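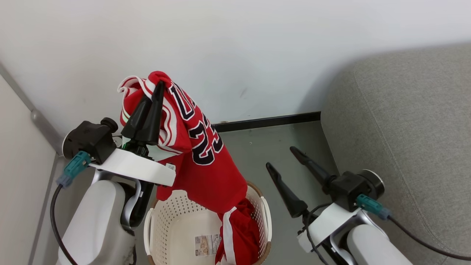

*Photo: Muchen Cai / Lendholm Communications*

# The laundry program at Bukton: a gallery

Lendholm has operated the Bukton laundry service for 15 years, washing and returning sports uniforms for local clubs and schools. Last December the service began introducing robotic handling to its sorting work, under an agreement with the equipment supplier Steroder. The photographs on this page were taken at Bukton and record the work as staff see it from day to day.

**Jerseys and shorts.** The left gripper holds a red jersey, number 23, by its top edge over the basket, with the matching shorts still inside. Team uniforms were chosen as the first category of work. They arrive in sets, and under the old arrangement an employee would bend to the basket for every piece.

The service handled 1698 garments in the first month of the program. Of these, 532 were passed to a staff member for a second look, mostly for tangled drawstrings, inside-out sleeves or labels that could not be matched to a club. Those garments remain the responsibility of the sorting team, and the decision on each one is made by a person.

No positions were removed when the program began. The 4 employees who previously sorted by hand now share their hours among supervision, mending and club enquiries. Zuweira Dramani, who leads the day shift, asked that the rotation be posted a full week ahead so that staff could plan around it, and this is now the practice.
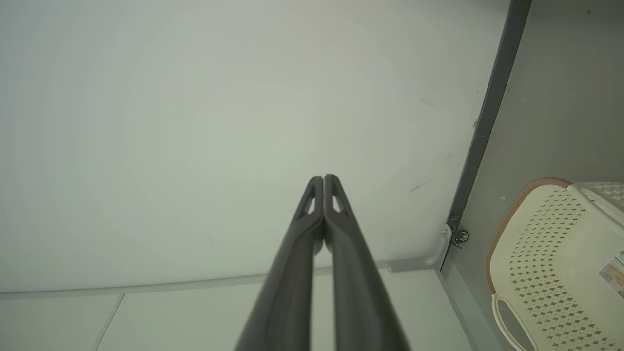 Training is provided during paid hours. Each employee completes the Ametepe handling course, which covers safe distances, stopping the equipment and recording a fault. Staff may pause the work at any time without first seeking approval from a supervisor, and a pause is not counted against the shift.

Some concerns remain under discussion. Employees have told management that watching the equipment for long stretches is more tiring than they had expected, and that the mending bench has become the favourite part of the roster. Supervision periods have been shortened in response. The colour coding on the fault sheets has also been revised after two labels were found to be easily confused.

**Further information.** Clubs wishing to change their collection day should speak with the front counter. Questions about the program may be directed to Ms. Dramani at the Bukton office.

Page last updated March 9, 2025.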